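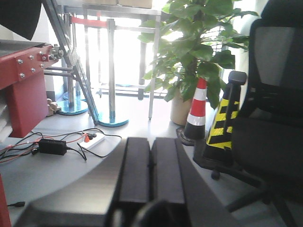
The Wiltholm Ferry Strike

The Wiltholm Ferry Strike was a shutdown of the river crossings at Wiltholm that lasted 79 days and brought down the town council. I've been writing up local history for this wiki for years, and this is the article I get the most mail about, so I've tried to put everything in one place (corrections welcome, my address is on the contact page!).

Background

Before the bridge, you got from Wiltholm to Vedell by boat or you didn't get there. The crossing belonged to the Oris company, which held the license from the council and employed 116 deckhands, stokers and ticket clerks. Pay had been frozen for three winters. Then in December the company doubled the fare for early crossings, the ones the mill workers took, and told the clerks to dock their own wages if the till came up short. I still find that part hard to believe, but it's right there in the company notice, and the notice survives.

The strike

The clerks walked out first, at five in the morning, and the stokers let the boilers go cold an hour later. Their spokeswoman was Eilidh Laing, a ticket clerk who had never given a speech before and by most accounts gave a pretty bad one. It didn't matter much. By noon the landing was packed and the mill had sent everybody home.

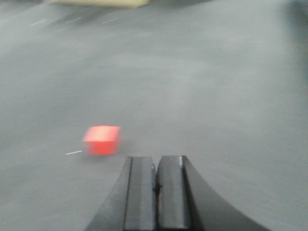 A small red cube on a gray surface.

Most of what we know about daily life during the strike comes from the letters of Nga Đàm, who ran a boarding house on the Vedell side and wrote to her sister nearly every evening. She fed strikers on credit, complained about their boots, and kept a list of what they owed her. The Tạ family, who sold fish next door, lent rowboats so that doctors and midwives could still get across. Everyone else waited. A petition asking the council to take back the license gathered 2784 names, which was a huge number for a town that size, even if you allow (as I do) for a few people signing twice.

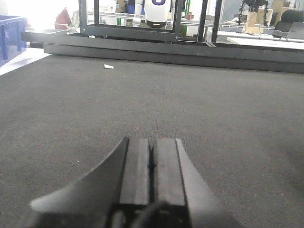
The council sat on that petition for weeks, and when it finally met, the vote was tied. The chairman broke the tie in favor of the company and then resigned the same night. Five more members followed him before the month was out, and with too few left to hold a meeting, new elections had to be called.

Aftermath

The new council canceled the license and ran the boats itself until the bridge opened. All but two of the strikers got their jobs back. Laing served one term on the council, didn't enjoy it, and went back to selling tickets. Oris asked for compensation and got some, though the figure is missing from the minutes.

Disputed points

Older guidebooks say 200 soldiers were sent to the landing. I've gone through the garrison records twice and can't find any order like that, and Đàm's letters mention only the ordinary town police. I've left the claim out of the main text for now.

See also: Wiltholm Bridge; Vedell landing; River licenses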